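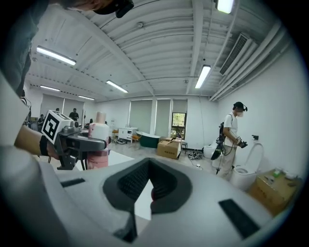

Week 6: Why bread rises

Welcome back! Last time we got as far as flour and water, and this week the yeast finally goes in – my favorite part of the whole course.

Yeast is a living fungus. Give it moisture and a little sugar and it starts giving off carbon dioxide. The gas needs somewhere to go, and that's where gluten comes in. Remember the stretchy strands from the February handout? They trap the gas in thousands of tiny pockets, and the dough swells. I have been baking for years and I still lift the towel early to look!

Terms to know
Fermentation – yeast feeding on sugars, making gas and alcohol
Proofing – the final rise, after shaping
Oven spring – the fast last burst of growth in the heat
Crumb – the inside of the loaf

Basic formula for the home exercise
500 grams bread flour
325 grams water
8 grams salt
3 grams instant yeast

Mix, rest, fold, and leave it until it has doubled. Try one dough on the counter and one in the fridge overnight, then bake both and taste them side by side. The cold one ferments slowly and picks up a lovely tang (Tetteh Sarpong's rye from last term was a great case of this).

Write down your room temperature and rise times. Notes are due 29 May 2026.

Reading: chapter 3, up to the part on sourdough starters.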